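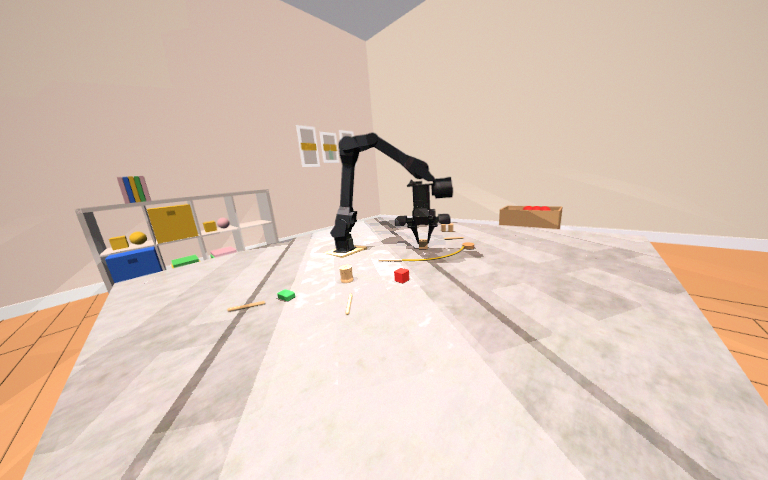

Does the arm need the real table under it before we tune the gripper height?

Only for the last step. Everything up to the final approach can be set in the simulated room, and the offset gets measured again once the arm is bolted down in the shop.

Home | Notebook | Parts | Arm build | Older entries

Larkmont shared workshop, arm build notebook
Posted in August by the bench 2 keyholder
Print this page | E-mail this page

Spent the evening on the Drekside scene. The room loads cleanly now, shelves and wall pictures included, and the arm comes up standing on its base where it should. Small parts on the table are the red cube, the wooden cylinder, the sticks, the disc and the yellow cable. I left the cable in. It is the one thing most likely to snag a finger on the real bench and I would like the planner to see it early.

Joint limits are copied from the Droltex controller file. Elbow and wrist agree with the printed sheet. The base joint was off by a sign, fixed.

Run 1542: approach from above, fingers down, stop short of the table. No contact reported.
Run 1894: same, with the base turned further. Stopped on a joint limit. Limit was mine, typed wrong.
Run 2118: limit corrected, same start pose, ran to the end.

Log is capped at 3000 lines and the early part of 2118 got overwritten. Raise the cap before the next long one.

Still to do on the hardware side: the base plate needs its holes opened up, and the Gajewski bracket sits proud of the plate at one corner. I tried a washer under it and didn't like it. Will file it flat.

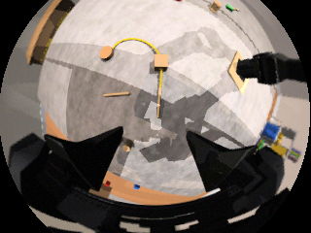

LARKMONT, August. Second session, started at 7:30 p.m.

Worked from the gripper view for most of this one. The view is a circle with black corners, so anything near the rim is bent and I don't trust distances out there. The middle is good enough to line up a stick. With the fingers open there is a wide gap of tabletop between them and I can judge the centerline by eye.

The table texture is too coarse. Light and dark patches have jagged edges, and the dark one in the middle fooled the edge finder twice; it took the boundary for the side of a part. Two choices: a plain gray top in the scene, or a better filter. I'll go with the plain top for now and put the stone back when the filter is worth testing. The real bench top is scratched plywood, so neither one matches.

Part shadows are fine. The thin ones under the sticks help more than I expected.

Changed the close speed on the fingers to the slow setting in the Droltex file. Not tested yet on the small cylinder. If it rolls, try coming at it along its length.

For whoever opens the Drekside project next: save under a new name. The last save wrote over the start pose and I had to type it back in from the paper copy, which is in the drawer under the vise with the bracket drawings.

Bench needs: M4 screws, a fresh flat file, longer cable for the e-stop. The one we have reaches the table but not the stool.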